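Reading time: 3 min

The second arm at Dalgleish went live in August, and I have been asked often enough what changed that it seems easier to write it down once.

Background for anyone new. We are a small handling-test site. Customers such as Bremmont send us household goods and want to know which of them a robot can pick up, move and put down without dropping them. Until last year that was two people, a clipboard and one arm on a fixed programme. The positions were taught by hand with the pendant, and a new item meant half a shift of teaching. The present setup uses a Norkero controller with a learned policy on top, and the policy needs demonstrations. A person drives the arm through the task, the system records it, and after enough recordings the arm tries it alone.

So the work did not go away. It moved to the table.

What used to be teaching is now three separate jobs. One person lays out the objects, one drives, one reviews the recordings and rejects the bad ones. We rotate every 30 minutes. That figure came out of our own error log: rejected recordings climb steeply after the half hour, and they climb first for whoever is driving. The original plan from management had a single operator doing all three for a full morning. It lasted four days.

Layout is the job people underrate. The first batch we recorded was 241 runs, and far too many of them had the saucepan in nearly the same spot, handle pointing the same way. The arm learnt the spot. Move the pan a hand's width and it closed on air. We now work from a printed sheet of random positions and turn at least one object between runs. It is dull, and it is also the part that most affects the result.

Play food is used for anything soft or perishable. A real strawberry does not survive a morning of gripping, and a half-peeled banana is worse. The toy versions are stiffer than the real thing, so we do not quote grip force results from them. Position and approach only.

On staffing, since that is what most people mean when they ask. Headcount is the same. One colleague moved to the Braleck building because she did not want to spend her day at a driving station, which is fair. The pay bands were written for machine setters and do not mention reviewing at all, so the two people who do most of it are graded below the work. I have raised this twice -- the second time in writing.

Shoulders are the other matter. Driving means holding both forearms up and away from the body. Arm rests were ordered after the first month and they help, but the station is still set for someone taller than me.

The current task list has 100 entries and most of them are kitchen ones: cup to saucepan, fruit to colander, bottle off the plate. The oven stays where it is while everything else gets moved round it. We stand at 391 accepted recordings on the new sheet.
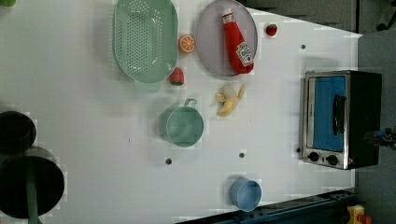

Next on the list is the oven door, which needs its own layout sheet. I have not written that one yet, and the handle is vertical, so the sheet we used for drawers will not carry over.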